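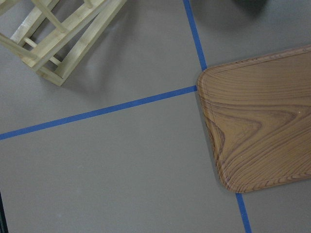

파란 테이프로 책상을 나누기

2018년 5월 24일
글: 시함 타우픽
읽는 시간 2분

지난주에 저는 책상에 파란 테이프를 붙였습니다. 선이 두 개 만나면 칸이 생깁니다. 아주 간단한 방법이지만 저에게는 잘 맞습니다.

저는 한국에서 혼자 살고, 방이 작습니다. 그래서 회색 책상 하나에서 밥도 먹고 한국어 공부도 하고 편지도 씁니다. 전에는 물건이 모두 섞여 있어서 저녁마다 숟가락 옆에서 지우개를 찾았습니다. 친구 샤이마에게 이 이야기를 했더니 "그럼 나라처럼 국경을 만들어" 하고 말했습니다. 웃었지만 그날 바로 테이프를 샀습니다.

처음에는 자로 재고 연필로 점을 찍은 다음에 붙였습니다. 첫 번째 줄은 조금 비뚤어져서 떼고 다시 했습니다. 테이프를 손으로 당기면서 붙이면 나중에 끝이 올라옵니다. 당기지 말고 천천히 눌러 주는 것이 좋습니다. 전부 하는 데 50분이 걸렸습니다. 제가 느린 사람이라서 그렇습니다.

쟁반은 나뭇결무늬가 있는 갈색입니다. 모서리가 둥글고 가장자리가 조금 올라와 있습니다. 저는 이 무늬를 아주 좋아합니다. 가운데의 굽은 선이 나무를 자른 자리처럼 보입니다. 처음 계획은 쟁반을 한 칸 안에 넣는 것이었는데, 놓고 보니 칸보다 커서 선 위에 올라갑니다. 반듯하게 놓으려고 해도 어느새 비스듬하게 되어 있습니다. 그래도 차를 마실 때는 쟁반째 들고 창가로 갈 수 있어서 편합니다.

아직 걱정이 하나 있습니다. 테이프를 오래 두면 책상에 끈끈한 것이 남을까요? 6월에 한 번 떼어 보고 다시 쓰겠습니다. 혹시 잘 지우는 방법을 아시면 댓글로 가르쳐 주세요.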